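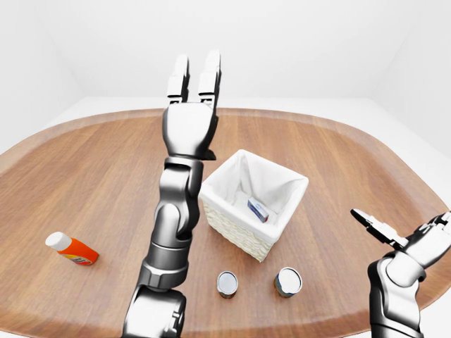

## 4. Resultados: el vaciado de la planta baja

Lo primero, el orden de los cierres. En Velex no se fue vaciando "de arriba abajo", como supone buena parte de la literatura sobre galerías comerciales de periferia. Aquí empezó por la planta baja, lado del aparcamiento. Primero la juguetería, luego la zapatería, después la cafetería de la esquina. La planta alta aguantó bastante más – cine, peluquería, la academia de idiomas – y eso descoloca un poco el modelo de la sección 2. Volvemos a ello en 4.3.

Fuentes: 200 fichas de arrendamiento del archivo municipal de Grekitz, más ocho entrevistas a antiguos inquilinos y a vecinos del barrio. Las fichas vienen sin ordenar y con huecos. Faltan casi todas las de la ampliación norte. Donde hay conflicto entre ficha y entrevista se ha dado preferencia a la ficha, salvo en los nombres de los locales, que en el archivo aparecen a veces con la razón social y no con el rótulo.

### 4.1. El efecto Nomico

Supermercado ancla, entrada propia desde la calle. Dato importante, porque quien compraba en Nomico no tenía por qué pisar el pasillo central. Varios entrevistados lo cuentan igual: se aparcaba, se compraba, se salía por la misma puerta. El pasillo vivía de otra cosa – los sábados por la tarde, el cine, los adolescentes junto a la fuente.

Con el traslado de Nomico a la carretera de circunvalación, la caída de visitas en el pasillo fue menor de lo esperado. Lo que sí cayó fue la renovación de contratos. Cinco locales contiguos no renovaron en el enero siguiente. Los propietarios hablan de "miedo", literal, antes que de pérdidas. Las fichas no permiten comprobar las ventas, así que esto queda como percepción y se trata como tal.

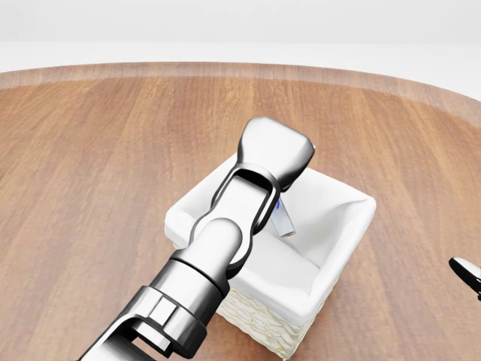
*Figura 1. Brazo robótico metálico sobre tablero redondo de madera. Imagen generada por ordenador.*

### 4.2. Duración de los contratos

Los contratos originales eran a 20 años. Larguísimos para el sector. Explica en parte que la galería pareciera llena cuando comercialmente ya no lo estaba: persianas bajadas con renta pagada, escaparates con género viejo, algún local usado de almacén. En el plano de ocupación esos locales figuran como activos. Los hemos recodificado como "ocupación nominal" (ver anexo B), criterio discutible pero nesesario para comparar entre plantas.

Con la recodificación, la curva de la planta baja cambia de forma. Ya no hay desplome brusco, hay una pendiente suave que arranca antes del traslado del ancla. En la planta alta apenas se nota.

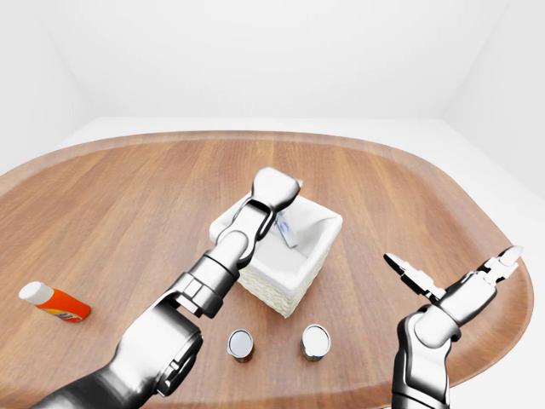 Peng, menaje y decoración, es el caso que mejor se deja seguir. Tres locales distintos dentro de la misma galería, siempre hacia el interior, siempre más pequeño. Las entrevistadas recuerdan sobre todo la mesa de la entrada, donde se cambiaba el género según la temporada. Mantelerías, velas, cestería. Una cesta cuadrada de tejido tipo mimbre, entre blanca y crema, con el forro de tela blanca vuelto sobre el borde y colocada hacia el centro de una mesa de madera grande, resume bien esa clase de artículo: compra de paso, barata, sin decisión previa. Y es justo la compra que desaparece cuando el pasillo deja de ser camino hacia algún sitio. Peng cerró en el último local sin liquidación anunciada, según la ficha por fin de contrato.

### 4.3. Planta alta

Aguanta por cita previa. La peluquería, la academia, el dentista: clientela que sube a una hora concreta y no depende de lo que haya abajo. El cine es otro asunto, con sala propia y acceso nocturno por la rampa trasera. Excluirlo de la serie no altera el orden de los cierres, aunque sí acorta la distancia entre las dos plantas. Queda pendiente repetir el cálculo con la ampliación norte si aparacen las fichas que faltan.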